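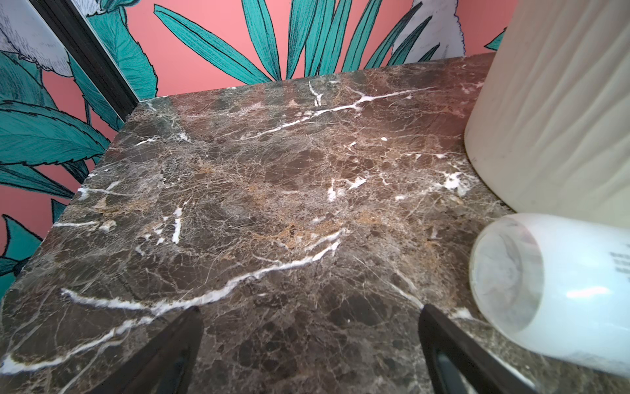 Living with brown marble, one year in

We moved in last November, and the kitchen counter was the one thing I wanted to rip out. I had a white counter picked and a spot in the budget for it. Then the water heater went, and the counter stayed. A few people have asked how it's holding up, so I'm writing it down in one place.

The stone is dark brown, with gray and rust patches and a lot of white veins. One long jagged vein runs across the middle, and another one farther back heads toward the wall. For the first month I kept wiping at the small white flecks thinking they were flour. I still do it now and then when I'm half awake.

The seller left us a folder with the receipt for the slab in it. The color is listed as "Adomaitis," and I have never been able to find it sold anywhere under that name. If you know it, please write to me. I'd like a small offcut for a shelf by the back door.

Cleaning

Dish soap and warm water, then a dry towel. The dry towel matters more than the soap. Our water is hard and leaves a chalky film if I let it air dry, and on a dark stone the film shows. I tried a spray called Wamow that a neighbor swears by. It left streaks that took two more wipes to get off, so the rest of the bottle went to the bathroom mirror.

I don't use vinegar or anything with lemon in it. I did cut limes straight on the counter once, in the spring, and there is a dull spot the size of a quarter where the juice sat. You have to get your head down low to find it. My husband can't find it at all.

Sealing

I had Abla Sleiman come out to look at it before I did anything. She does stone repair in our area and was recommended by the tile shop. She put a few drops of water down in different spots and waited. Near the sink it soaked in and left a dark mark, so she resealed the whole top and charged me $200. She also ran her fingernail over the big veins to check for open cracks and didn't find any that worried her.

For the record, the quote to replace the counter was $902 for the small section alone, without the sink side.

She said to repeat the water test every few months. I did it last week and the drops sat on top like they should.

What bothers me

Crumbs. The pattern is so busy that I can't see them. I wipe the counter, think it's clean, put my arm down and come up with toast on my sleeve. I've started going over it with my flat hand first.

It also makes the kitchen darker in the late afternoon. I put a Veltico strip light under the cabinets and that helped a lot. I got the warm one, which brings out the tan parts of the stone. The cool one made everything look gray.

I don't hate the counter anymore. I'm leaving it in. Next job is the cabinet handles, which are loose, and two of them don't match the rest.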